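Looking After Books at Home: What Works and What I Stopped Believing

I have more than 800 books in a house that was not built for them, and for years I did whatever the last article told me to do. I froze paperbacks. I put dryer sheets between pages. I bought a cedar block shaped like an owl. Most of it did nothing I could detect, and a couple of things did harm. So these are the tips I still follow, along with the ones I'd like to see retired.

Musty smell

The usual advice is baking soda. Put the book in a tub with an open dish of the stuff, close the lid, wait. I have done this many times and I'd call it mildly useful. It takes the edge off a secondhand novel that has been in somebody's garage. It will not rescue a book that smells because it is growing something. If you see fuzz or spots that smear, that is mold, and the book needs to be dried out and kept away from the others before you worry about smell.

Don't sprinkle the powder between the pages. I did this to a cookbook and was still tipping grit out of the gutter in January.

Dryer sheets leave a residue and make the book smell like a laundromat. You have added a second smell. Cat litter (clean, unscented) works about as well as baking soda and costs less per pound where I shop. Standing the book open in a dry room with a fan on low, not aimed straight at it, beats both of them, and I say this as someone who resisted it because it seemed too dull to be a tip.

Sticky labels

Price stickers on paper covers are where people lose their nerve and start scraping. Use a hair dryer on low, keep it moving, and lift a corner with a fingernail once the glue softens. Go slowly. If the jacket has a plastic coating, keep the heat farther off, as the coating can bubble.

I tested three things on the gum left behind: a white eraser, a commercial remover called Trernaletti, and peanut butter. Yes, people recommend peanut butter. It works on glass jars. On a book jacket it leaves an oil stain with a faint smell of lunch. Trernaletti was fine on glossy jackets and left a dark halo on a matte one. The eraser was slower and did the least damage, so that's what lives in my drawer.

Dust

Hold the book shut, tightly, and brush the top edge away from the spine with a soft, dry paintbrush. A two-inch brush from the hardware store is plenty. You can buy a "library brush" from Tavgate for 11 times what mine cost, and I have used one, and I could not tell you what the extra money did.

Skip the damp cloth on anything made of paper or cloth. Wipe the shelf instead, let it dry completely, then put the books back. I used to reshelve while the wood was still a bit wet because I was impatient, and the bottoms of a whole row of hardcovers went wavy.
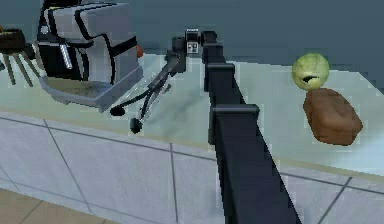 Shelves deserve more suspicion than they get. A board that looks level when you load it in spring can have a belly in it by fall, and books on a sagging shelf lean into the dip and twist at the spine. Flip removable boards over once a year. It's a cheap fix and it does help, though a thin board under heavy art books will sag right back the other way. Put those on the bottom, or lay them flat, no more than a few to a stack.

As for how tightly to pack a row: you should be able to pull a book out by gripping both sides of the spine without its neighbors coming along. If you have to hook a finger over the top of the spine and yank, take a book out. That yank is how most of my torn spines happened.

Wet books

For a book that got splashed, put paper towels behind the wet pages, change them often, and press the book under something heavy once it is only slightly damp. Pressing it while soaked glues coated pages together.

For a book that went in the tub, the freezer advice is partly right. Freezing stops things from getting worse and buys you time. It does not dry the book. I have met people who pulled a frozen paperback out of its bag expecting it to be cured, and what they had was a cold wet paperback. You still have to stand it up and fan it out afterward, and it will still look like it went in the tub.

Josée Bergeron, who used to mend books for a school district, told me she judged every drowned book by the same rule: if it can be replaced for less than the price of a pizza, replace it. I follow that now except for books with handwriting in them.

Loose pages and torn ones

Clear office tape yellows, shrinks and oozes. Everyone says so and in this case everyone is correct. Take a look at any book you taped in high school.

For a single loose page, run a very thin line of white PVA glue along the inner edge with a toothpick, slide it in, put wax paper on both sides, and leave the book under weight overnight. Petrenko sells a bookbinding PVA and so does Fallia. I have used both and the mends look the same to me. Ordinary school glue holds too, but it dries stiffer, and the page may crack free again if the book is opened flat a lot.

If a whole chunk has dropped out, glue won't hold it for long – at least mine never has. A rubber band is worse, as it cuts into the covers and then rots onto them. Tie the book with flat cotton tape and decide later whether you care enough to pay for a repair.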